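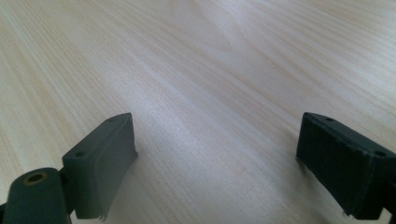
Notes from the Lotwood table

2019-06-09

I've become a bit of a bore about tabletops lately, sorry in advance! It started when I went looking for something pale for the Lotwood space and ended up running my hand over every bit of blond wood between here and Chisholm. What I've landed on is that I like a creamy top with fine, straight grain and then one spot where the lines go for a wander and bow out around a long oval. My eye goes straight to it every time I sit down with a cuppa.

A few of you asked about looking after a light top, so — coasters, a soft damp cloth, then a dry one, always along the grain. Skip the scourers, please. If yours has a smooth finish it'll throw a fair bit of glare under a bright light, and I've found shifting the lamp helps more than any polish (I tried 3 of them, colour me unimpressed).

The Rakau oil I mentioned last time is back in the Sultari shop, in 200 mL tins. It's for bare timber only, so check what's on yours before you slop it about! I'll have another go at the dark tops in October.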